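Closed on the sale of our rental duplex on Hirnport Road in November. Posting what the process looked like from the seller side, for anyone with a small place they're thinking of letting go.

It's 2 units, 3 bedrooms in the upper and 2 in the lower. Both were occupied when we listed. The upstairs lease had 6 months left and it went with the building.

First agent wanted to list at 310 and "see what happens." Second agent, Da-eun Won at Rondance, pulled sales from the same few blocks and said 295. We went with her number.

She asked for four things before the listing went up: both leases, the deposit records, a year of utility bills and the last roof invoice. I had three. The roofer, Zanon, took nine days to resend theirs, so ask early.

Showings with tenants in place are slow. Our leases say 24 hours' written notice, so we did two blocks a week, late afternoon only. Downstairs had a night shift worker and we kept mornings clear.

We knocked $100 off each unit's rent for the month of showings. It wasn't required. Both places were tidy every time and I think it paid for itself.
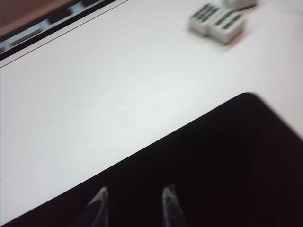
White tabletop, three small white tiles near the corner.

Offers: we got three. The highest wanted the lower unit delivered vacant. We weren't going to do that to someone who had paid on time for years, so it came off the pile.

We took the Khổng family's offer. It was slightly under asking, with the leases staying as they were and a normal inspection period. They plan to live downstairs eventually, once that lease is up.

Inspection turned up a slow drain, a missing handrail on the back steps and an old breaker panel. We fixed the first two and gave a credit for the panel. Roughly $1,800 for the lot.

Deposits confused me. They don't go to you at closing. They get credited to the buyer, and each tenant gets a letter saying who holds the money now. Keep a copy of both letters.

Rent for the closing month is prorated by day. Check the math on the settlement sheet. Ours had the wrong rent for the upper unit, and it was fixed with one phone call before signing.

Someone asked about taxes. Talk to an accountant before you list. Depreciation gets added back in and the figure was larger than I had guessed.

Keys, garage remotes and the water shutoff instructions went over at 4 p.m. on closing day. Forwarded the last water bill the week after.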